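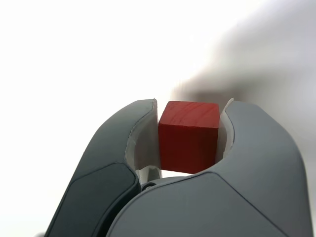 Figure 1. Red wooden cube held between two gripper fingers.

Section 6. Taking a breath test with the Evetti

Use these steps for each scheduled test in the home program.

1. Wait 20 minutes after your last drink, meal or cigarette. Mouthwash counts as a drink.
2. Fit a new mouthpiece. Push until it clicks.
3. Hold the power button for two seconds. The display shows a countdown, then READY.
4. Take a normal breath and blow steadily until the tone stops.
5. Write the result in your log, with the time.

Note: If the display shows code 2204, the breath was too short. Wait for READY and blow again with the same mouthpiece.

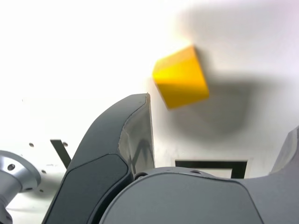

Your log page needs a photo of the display beside each result. Set the meter on a table, turn off the flash and keep both the meter and the phone still. Movement smears the edges, as it has along the lower edge and right side of the yellow block in Figure 2, and a blurred digit will be sent back to you. Watch for shadows on the display too.

CAUTION: Do not use a result to decide whether you can drive. A zero reading does not mean you are fit to drive -- tiredness and medicines are not measured.

CAUTION: If you drink heavily every day, do not stop suddenly without talking to a doctor. Shaking, confusion or seizures need emergency care.

Revised 14 May 2019, B. Worku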